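Turnlow Soap Bars - Frequently Asked Questions

Last updated 2024-05-06

How long does one bar last?
A 100 gram bar used by one person for a daily shower lasts around 4 weeks. In a shared bathroom it goes faster.

Why is my bar smaller than the last one?
Bars are cut by hand and lose some water as they cure. We weigh them at cutting, so an older bar can be a little lighter. The amount of soap in it is the same.

Are the bars scented?
Ollia is unscented. Damberg has lavender and cedar oils. Dudek is a plain kitchen soap with a light lemon smell, and it is too strong for the face.

Can I use them on a baby?
Ollia is the mildest bar we make, but we don't test on infants. Ask your doctor first.

There is a white powder on my soap. Is it mold?
No. It is soda ash, which forms when fresh soap meets air. Rinse it off or leave it on - it does no harm.

My bar turned soft. What happened?
It sat in water. Use a dish with raised slats or ridges, keep it out of the spray, and let the bar dry between uses. Keeping two bars and switching between them also helps.
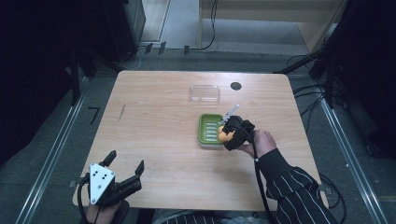 Rinse the dish once a week. Soap left in the grooves holds water, and the next bar will go soft just as quickly. Warm water is enough for most buildup.

Do you ship in hot weather?
Yes, but in August we hold orders over the weekend so they don't sit in a truck.

Can I return an opened bar?
We can't take back used soap. Unopened bars can be returned within two months with the order slip.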